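Open day at the Walico motor plant, Morkport

Walico builds electric motors for small vans, and in October it opened the Morkport plant to visitors. We drove over from Ashby.
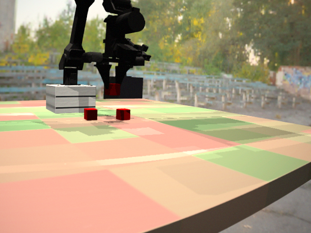
Getting in

Gate 2 is the visitors' entrance. Parking is on the Hindden road side and costs nothing. Tours leave every hour and last 84 minutes.

The tour

Our group saw the winding hall first, then the test bays. The van motor on show is rated at 261 Nm. Last tour is at 4 pm, and the canteen shuts before then.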